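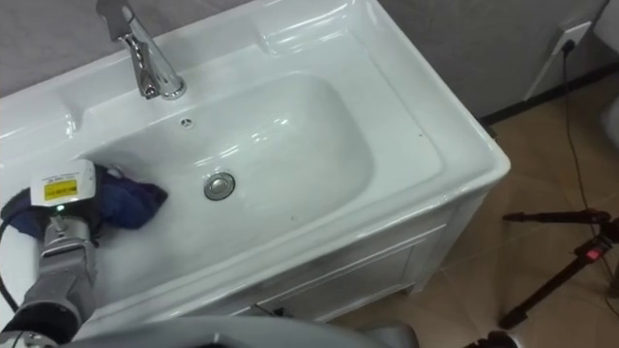 About Mostard

Mostard supplies and maintains washroom fixtures for small offices, clinics and rental apartments. The company began as a parts counter for faucets and drain fittings and now covers three areas of work: supply of vanity units, scheduled cleaning, and replacement of worn fittings.

We look after 1,615 basins under contract. Most are ceramic vanity units mounted on a floor-standing cabinet. Wall-hung basins and stainless steel troughs are also accepted, but are quoted separately.

What we do

Supply. Our catalog lists 178 parts, including single-lever faucets, pop-up drain stoppers, overflow rings, trap seals and cabinet hinges. Parts are held at the Leone warehouse and ship the next working day if ordered before 2 p.m.

Cleaning. Contract cleaning is carried out weekly, every two weeks or monthly. The interval is set after a first visit and reviewed each October.

Replacement. Faucet cartridges, stoppers and seals are replaced on site. Basins with a crack through the glaze are not repaired. We remove them and fit a new unit of the same footprint where one is available.

How a basin is cleaned

All contract sites follow the Vutura method, our written procedure for glazed ceramic. It replaced four older work sheets that did not agree with each other on cleaning agents.

The basin is cleared and rinsed with lukewarm water. A neutral cleaner is applied with a damp cloth, starting at the back ledge and ending at the drain. The cloth is turned to a clean face between the ledge and the bowl. Chrome is wiped last with a second cloth and buffed dry. Abrasive powders, steel wool and bleach tablets are not used at any stage. 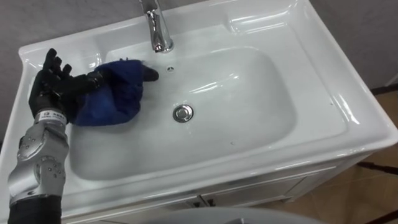 Cloth selection is part of the procedure. Every area of a washroom has an assigned color, and cloths are not moved from one area to another. Dark blue is the basin color, and the cloth is held bunched against the wall of the bowl so that the folds follow the curve. A flat-folded cloth is used only on the rim and the cabinet front. The overflow opening is cleaned separately with a narrow brush, as cloth pressure alone does not reach the channel behind it.

Cloths are washed at 140°F without fabric softener, which reduces absorbency. A cloth is withdrawn when the edge stitching fails or when it leaves lint on dry chrome. We put roughly 3,000 cloths through the laundry in a typical month.

Residue around the drain is treated as a separate item. Loose specks are rinsed away before wiping. Mineral deposits are softened with a citric acid solution, left for ten minutes and rinsed twice. The stopper is lifted out and cleaned underneath if its design allows removal without tools.

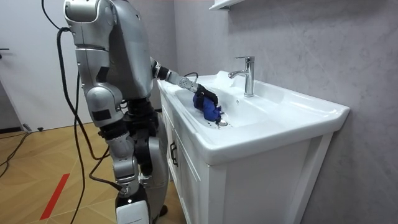
Sites and service area

The main office and training washroom are in Buliren. The Leone warehouse handles parts orders, returns and cloth laundry. Contract visits are made within 40 miles of either address. Parts can be shipped outside this area, but installation is not offered there.

Working with us

New contracts start with a survey of all basins on the premises. The survey records the make where it is marked, the condition of the glaze, the faucet type and the drain fitting. A copy is left with the customer. There is no minimum number of basins for cleaning contracts. Volume pricing on parts applies to orders above $1,000.

Survey requests and parts inquiries are answered by the Buliren office between 8 a.m. and 4:30 p.m.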